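Rultamcombe Guest House – progress report to the Cordeiro Fund
May 2026

Refurbishment of the guest rooms is nearly 80 per cent complete. All eight bedrooms on the first floor have been handed back and are open for bookings.

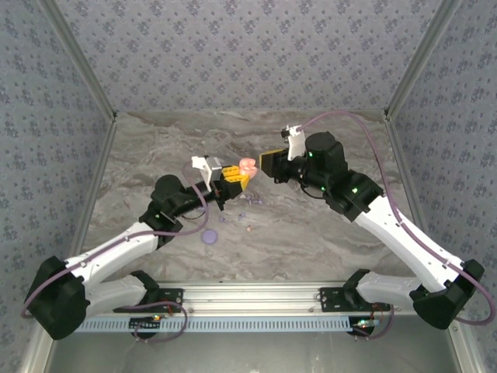
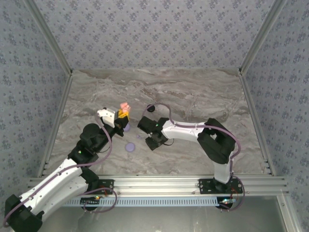 Both views: floral wallpaper and marble-patterned surface.

We took 212 bookings in March, against 84 in the same month last year. Most were for two nights or more. Breakfast is now served until 10.30 – guests had asked for this.

The Asdale annexe is behind. Pelusex delivered the shower trays late and the plumber lost 30 working days. Dirceu Conceição has agreed a new timetable with them. We do not need to draw on the reserve.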